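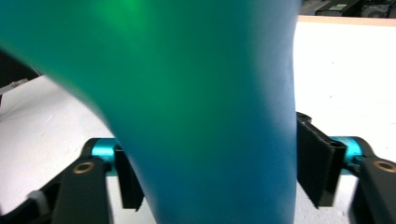 Welcome, and thanks for looking in! This folder holds the location listings for Daltby, the old mill town we've been offering to film crews for a good while now. It started as a spreadsheet (a messy one) and grew into something we thought other people might like to use.

## What's in it

The main file, `locations.csv`, has 52 rows, one for each place that can be booked. Every row gives you the name, the street, the kind of building, parking, power, and whether the owner will allow night shoots. The Pundport ferry landing is in there too, even though it's a short drive out of town – crews kept asking for it.
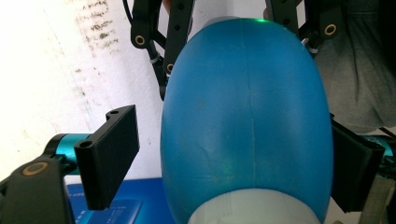

Parking is the column we fuss over most. A place marked `large` can take up to 20 vehicles, and anything marked `street` means you'll want to talk to the town office well ahead. Rates aren't listed, as owners set their own and change them most years, usually in January.

## Loading it

The file is plain text with commas, saved as UTF-8 so that the Thái tea rooms keep their accent. Sketelia, our little lookup script, reads it without any setup:

 sketelia find --kind farmhouse --night yes 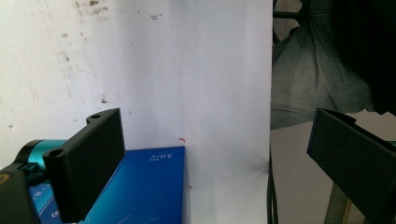 **Can I use the listings for a student film?**
Students are welcome to them at no charge, but you still need the owner's permission before you shoot.

## Known gaps

Four rows have no power details yet, and the barns on the north road need a fresh visit.

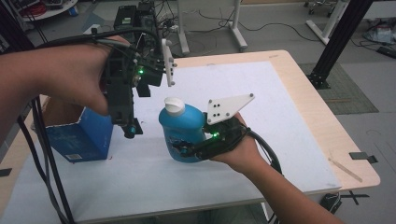

*Black gripper clamped around a blue plastic bottle.*

Last updated November 21, 2004.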